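Wetau Kids: How Stuff Works At Home
What is a living room for?

19 October 2026
By Ju-won Na

Quick one today. Living rooms! You've probably sat in one. Maybe you're in one now. But what's it for, and why does it have the things it has?

First, the name. Living room, lounge, sitting room, front room. All the same sort of place. Depends who your gran is. Some homes have one big room where the cooking and eating and sitting all happen together, and that's called open plan. Means no walls in between. Good for chatting, bad if somebody's burnt the toast.

THE SOFA

The big soft one. Usually goes with its back to a wall. Why? Leaves the middle of the floor free for walking. Also people like being able to see the door, try it and see if you feel the same.

Inside a sofa there's a frame, often wood. Then springs or stretchy straps. Then foam. Then the cover. Brown and grey covers are popular becuase they hide crumbs and paw marks.

Where do lost things go? Down the back. Always. Have a feel under the cushions (ask first if it's not your sofa). We did ours at Wetau and got a pencil, two hair bobbles and half a biscuit. Aliyu ate the biscuit. Don't do that.

TABLES, BIG AND SMALL

A long table is for lots of people. Dinner, homework, jigsaws, board games. You can stand round it too, you don't have to sit.

A side table is little and goes next to something. Holds a lamp or a cup of tea. Often has thin legs so it doesn't look heavy, and a thin-legged one is easy to lift and put somewhere else.

Try this. Put your hand flat on a wooden table, then on something metal, like a radiator that's switched off. Metal feels colder, doesn't it? But they're the same temperature! The metal just takes the warmth out of your hand faster.

STOOLS

A stool is a chair with no back. Look at the legs. Do they go straight down, or do they lean out? Leaning out is called splayed. Splayed legs make a wider shape on the floor, so the stool is harder to tip.

Test it with your own legs. Stand with feet together, get a friend to give you a gentle push (GENTLE). Now feet wide apart. Same push. Much steadier. You're a stool.

PLANTS

Lots of people put a pot plant on the table. Looks nice, and it's alive. It needs light and a drink, not too much drink. Stick a finger in the soil. Dry? Water it. Soggy? Leave it alone.

We've got one in the office called Hideto. A whole 500 ml of water went in one day becuase five people each thought it was their turn. Poor Hideto. He's fine now, bit droopy.

BUCKETS, TUBS AND BOXES

Every room needs somewhere to put stuff. A small bucket is handy, you can carry it about with the handle. Good for bricks, pens, pine cones. A tall tub holds more but the thing you want is always at the bottom. That's a law of nature, nearly. 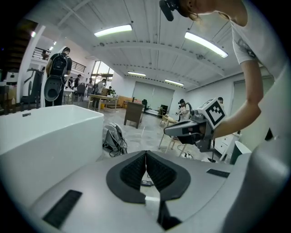
Cables are the other messy thing. They tangle when they're left loose, and then people trip on them. Coil them in a loop, not too tight, and pop a bit of string round. Keep them out of where people walk. And if it's plugged in, get a grown-up to sort it.

ROOM TO MOVE

Last bit. The most important thing in a living room might be the floor. If lots of people come round, they need gaps to walk through. Between the sofa and table, between the table and wall.

Have a go at drawing your room from above, like a bird with no roof in the way. Rectangles for tables, circles for stools. Then draw a line from the door to the sofa with your finger. Bump into anything? Move it. On the paper first, much lighter.

Send your drawings in with a grown-up's help, to Wetau Kids, PO Box 3261. Put your first name and age on the back. Next time it's kitchens and why the fridge hums.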